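Is the Grondar hand-held gripper kit worth it for small, fiddly stuff at home?

I've been going back and forth on the Grondar kit for weeks and would love to hear from people who own one. It's the pair of hand-held grippers with the blue ridged pads, $339 from Rutherford if you pick up in Vallosdale, a bit more shipped. I'd be recording at home, in my bedroom, after work. My plan is household stuff, mainly jewelry and sewing things, because that's what I have lying around and because I'd like to sell a set or two of recordings through Sallow eventually.

What worries me is whether the pads can pick up thin things like chains. The listing only shows mugs and sponges! Also, do you need a proper bench, or is a regular table fine?

Answer 1 (marked helpful)

I've had mine since July and I use it for pretty much exactly this, so I'll ramble a little. Short version: yes, buy it, but budget for a second set of pads.

You don't need a bench. A little round table with a cloth on it is great, and I like a cloth better than bare wood since beads don't go rolling off onto the floor. Give yourself room to stand and to swing your elbows out, that matters way more than the furniture does.

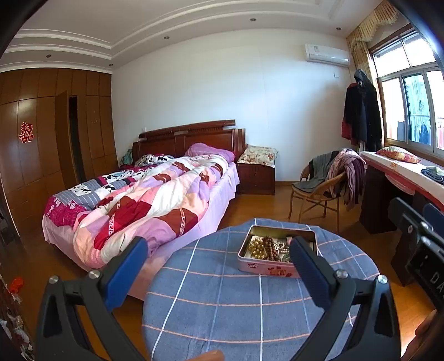 The grip is softer than you'd expect. The ridges catch on round beads really nicely, and the triggers have a long pull so you can close them a tiny bit at a time. My first evening I did nearly 50 pickups before my thumb got sore. After that I started taking a break every ten minutes and it's been fine. The second gripper feels like a luxury until you try to straighten out a necklace with only one, and then you'll be glad it comes as a pair.

Thin chain is the weak spot, so you're right to worry. If it's lying flat on something hard the pads just slide over it. You have to come in from the side and pinch up a little hill of it, and even then I miss maybe one time in three.

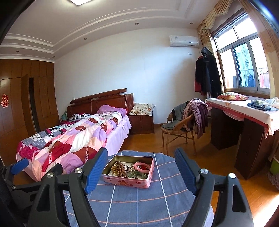 Lighting was my other headache, and the manual is no help at all. Daytime by a window works best for me, but shiny things can flare and then the recording is hard to use. If you're picking what to start with, a mixed box is a good test of the kit. Something like that pink tin, with round beads on one side, a bangle on the other and a glittery chain lying across between them, gives you easy, medium and annoying all in one go. Do the beads first to get your hands warmed up. I'd leave the chain until you've got a feel for the trigger.

Battery gets me through an evening. The app is ugly but it saves everything, and I'm up to 1420 clips without losing one.

Answer 2

Wouldn't pay full price. Rutherford puts the open-box ones out on Thursday and they're the same thing with a scuffed case. Check the screws on the jaws are snug when you get it home, mine weren't.

Answer 3

does it work left handed? asking because I want one too

Comments (3)

The lefty question: the grippers are the same on both sides, so yes. The wrist strap is a bit awkward to do up though.

Can confirm on the spare pads. Mine went smooth on the tips and beads started popping out like watermelon seeds.

Has anybody sold through Sallow yet? I sent in a set and I'm still waiting to hear.

Last updated: July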